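3.2 Entryway storage and where shoes end up

Households in the Selville sample were asked to keep a diary of where each pair of shoes was left on coming home. The diaries ran through December, when boots and outdoor shoes are worn most, and produced 3700 entries. Entries with no location were dropped. Yến Lò and Thảo Bạch coded the rest into four groups: on a rack, on the floor by the door, in a closet, and elsewhere in the home.
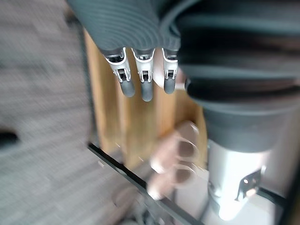

The floor by the door was the most common location in apartments, even in those that had a rack. Residents often wrote that the rack was full or that they planned to go out again. One resident, coded as Ana in the interviews, kept only summer shoes on the rack and left her daily pair on the mat. She had not moved the summer shoes since the season ended. Similar notes appear in the diaries of larger families, where children's shoes took up the lower tier and adults used whatever floor was left.

We had expected rack height to matter more than it did. Racks reaching 940 mm were used no more often than low ones once household size was taken into account. Distance from the door had a clearer effect. When the rack stood more than 100 cm from the threshold, use fell in both apartments and houses, and shoes on the floor were more likely to stay there overnight.

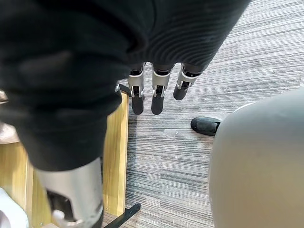 Slip-on footwear followed a different pattern. Slides and house slippers were put back on the top tier more often than laced shoes, and they were also taken down more often in the evening. Esther Rotich has suggested that residents treat the top tier as a handy shelf and the lower ones as longer-term storage. The 754 entries for slip-ons fit this view, although the diary form did not ask why a tier was chosen.
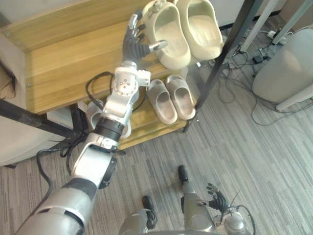 Figure 4. Wooden shoe rack with beige slides on the top tier.

Closets were used mainly for formal shoes and are treated separately in Section 3.3.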